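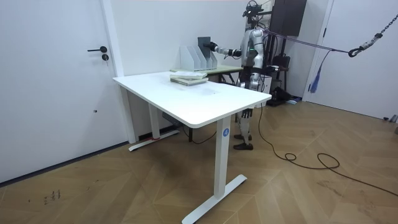 Recording a book-shelving task by remote control

These notes cover how we record demonstrations on the full-size humanoid at Plelbridge, using the book task as the worked case. They assume you have done the safety briefing and can already drive the arms in free space. If you haven't, start with the Zokar hand exercises and come back.

The task: take a book out of a file holder on the side table, lay it on the desk, and later put it back. It sounds dull. It is a good first task all the same, as it needs a firm grip, a straight pull and a gentle release.

What you need

Two people, one operating and one standing by with the stop button
The side table with the row of file holders
Books with stiff covers — soft ones fold under the thumb
The Dikis recorder, with at least one free drive

1. Set out the tables

Put the side table where the right hand can reach every slot without the robot leaning. Leave a gap between the holders and any books on the desk, wide enough for the back of the hand. Lock the door handle side of the room off with the sign.

2. Check the tether

Clip the straps to the chain before the legs are powered. They should take no weight while the robot stands, but should catch it early if the knees give way. Walk the cables back and coil the spare length away from the feet.

3. Match your pose

Stand as the robot stands, knees a little bent, arms low. Press and hold the pedal until the recorder shows that your arms and the robot's agree. If you let go early the arms will jump when you start, so wait for it.

4. Approach and grip

Bring the right hand in level with the upper half of the book. Go in from the open side, fingers first, and close slowly. You will not feel the cover through the gloves. Watch the finger current on the side display instead and stop closing when it levels off.

5. Pull

Lift first, then draw the book clear. Most failed takes happen at this point: the operator pulls at an angle, the lower corner catches and the whole holder slides. Keep the book upright until it is fully out. Leave the left arm where it is.

6. Place and release

Turn the wrist over the desk, lower until the book touches, and open the fingers one step at a time. Count two before you move away. The pause gives the model a clean end to learn from.

7. Mark the take

Good, poor or void. A poor take is one where the job got done with a fumble. Keep those, labelled. A void take is one where somebody stepped in or the stop was pressed.

How many to record

We trained the first version on 129 good takes and it coped with the end slots but not the middle ones. The current Ulloa set has 2909, recorded by seven operators. For a new object, record a small batch, train on it and look at the failures before you book more room time.

Swap operators after around 7 minutes. Tired arms drift downwards, and the drift ends up in the data.

Shutting down

Bring both arms to rest, take up the slack on the chain, then cut power to the legs. Copy the drive before you leave the room.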